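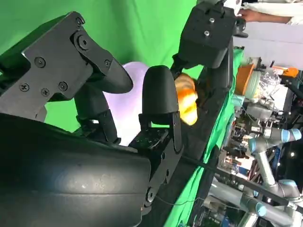

Workshop notebook, July
Table props and the green cloth

Started at 9:40 with the cloth still folded from last time, so it has gone down with creases in it again. I like it anyway! That green is so strong that everything you set on it looks ready to eat. The old gray felt made every piece of food look like it had been left out overnight, and I'm not sorry to see it go back on the shelf.

Notes on the things themselves, before I forget what I thought of them.

The purple one. Lavender, rounded, very smooth on top. Under the lamp the lower part goes nearly white and you lose the color completely, and then up at the dome it comes back, a lovely soft purple. Would like to try it with the lamp turned down a notch. It's the best color against the green of anything we have, and I'd happily build a whole table around it.

The twisted roll. So good. Golden brown on top with those curved bands, and then bright orange lower down where the light hits it. I had it right at the border where the green stops and the black begins, and the orange holds up against both. Keep it near the purple one, they make each other look better. (The Maketti box has a slot for it, please put it back there and not in the drawer with the clamps.)

The plate. Pale, somewhere between lavender and white, glossy, with ridges running around it in circles. I wanted a plain flat one to begin with and I've changed my mind, the rings are lovely and they give your eye somewhere to go. It does throw a hard shiny patch on the lower right. Tilting the lamp is the first thing to try. There are also a few tiny brown crumbs sitting near the shiny patch, so wipe the plate before the next layout. Soft cloth, no paper towel.

The peeled orange. My favorite on the table. Squat and lumpy, segments bulging out, pale yellow pith with brighter orange running down the grooves so that it comes out striped. Put it a little right of center on the plate, and it wants to stay there. I tried writing down its color for the Jotbridge sheet and gave up after "yellow, but also orange." Somebody with better words can fill that in.

The other orange. Glossy, bright, straight on the cloth at the right with no plate under it. Having both oranges out is a great pairing, the striped pale one and the shiny one, and I'd like to see them closer together next time.
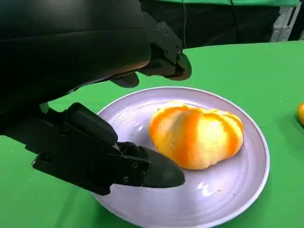 To do before the next layout

- Iron the cloth. Low heat, from the back. The wrinkles are gentle but there are a few specks on it too, so lint roller after.
- Wipe the plate (see above).
- Lamp: drop it to setting 2 and move it left, then look at the purple one and the plate again.
- Ask Dvořáček whether they still sell the cloth by the yard. I want a spare in exactly this green.
- Gresteck order: 5 more plates, same ridged kind if they have it. Would love one in a darker color to go under the peeled orange.
- Card labels, pack of 1000. Overkill, but it's the only size they list and we do go through them.

Still undecided whether bread and fruit belong on one table. I'm leaning yes. It looks like breakfast, and I was hungry by 11.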